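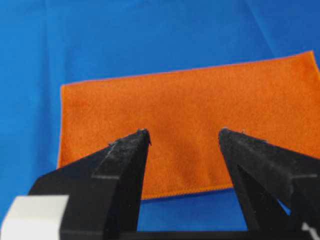

A gripper's open fingers over an orange cloth, flat on blue fabric. Folding remains a stubborn chore for machines.

The Towel Test

Are the robots ready to do the laundry? Ask again after the next demo

Print this article
E-mail to a friend

By the third failed corner I had stopped taking notes. The machine in front of me, a two-fingered arm bolted to a bench at Altano's test shop in Flunderau, had been asked to fold a cloth in half. It had closed on air once, dragged the whole cloth sideways once, and then pinched up a nice fat wrinkle from the middle, lifted it and stopped, as if waiting for someone to tell it what came next. Someone did. A technician leaned in, smoothed the cloth out with the flat of her hand and pressed a key.

I had come on a Tuesday, at the company's suggestion, because Tuesday is when the folding runs are done. The pitch I had been sent in April spoke of "household-ready manipulation." It had a video with it. In the video the cloth gets folded in half, then in half again, and the edges meet. The video is 40 seconds long and I have now watched it more times than is good for me. There is a cut in it, just before the second fold.

Altano is far from the worst offender. It let me sit there all day, and when I asked for the numbers I got them. Of 59 attempts that day, 21 ended with a fold the technicians were willing to call a fold. I would have been stricter. A fold with one corner hanging out by the width of my thumb does not go in my linen closet, though I admit that my linen closet is a matter of some dispute at home.

Why is it so hard? Picking up a box is mostly a question of where the box is. A cloth has no such manners. Lying flat, it gives a pair of stiff fingers almost nothing to get hold of, and the moment one edge comes up, the rest of it changes shape. You and I deal with this by feel. We slide a fingertip under the hem, and if we get two layers instead of one we know it before we could say how we know. Most grippers get by on a camera and a motor, and must work out from a picture what we get from skin.

And this was the easy version. The cloth was small, plain and already spread out. Nobody's wash comes out of the dryer that way. Mine comes out as a lump, with a sock inside a pillowcase and a fitted sheet wrapped around the lot. When I asked whether I could see the arm take on a fitted sheet, there was polite laughter in the room, and then lunch.

The people selling these things like to say that shops will come first and homes later. It's a fair point, up to a point. A factory can keep its lighting steady, put the same part in the same place, and fence the machine off from the dog. Statham, which launders uniforms and wiping cloths for garages, tried a folding arm for 14 weeks on its smallest line. I visited after the trial had ended. The arm was under a dust sheet, which somebody had folded back neatly on one side. The crew told me it did fine on new cloths and badly on old ones, and that after a few months in a garage every cloth is an old one. They had kept a person beside it to clear the jams. The person, they pointed out, could fold.

Zepeda, a smaller outfit that makes fingertips for other companies' grippers, gave me the most sober hour of all my reporting. Its engineers won't promise a laundry robot. They talk about hems, and how a thin, slightly soft tip might slip under one, and how fast such a tip wears down. They showed me a tray of worn ones. None of this will fit on a billboard, and I left thinking that if the chore is ever cracked, it will be by people who talk like that.

I don't doubt that the arms are improving. The one at Altano did things that would have made headlines a few years back, and it did them without a person steering. Twice it missed a corner, backed off and tried again from another side, and I'll confess I sat up for that. But getting better at a task and being ready to sell for it are different claims, and the sales material keeps swapping one for the other - usually somewhere near the price.

So here is what I'd ask before anyone puts down a deposit. Show me the whole run, uncut, at the speed it happened. Use my towels. Start with the basket, and leave the room while it works. When the company is willing to do that, I'll gladly come back to Flunderau and bring the fitted sheet.

The last run of the day began a little before five. The arm took the near edge cleanly, carried it over and laid it down with a gap on the left side. The technician looked at it for a while, marked it as a success, and straightened the corner on her way out.

Print this article
E-mail to a friend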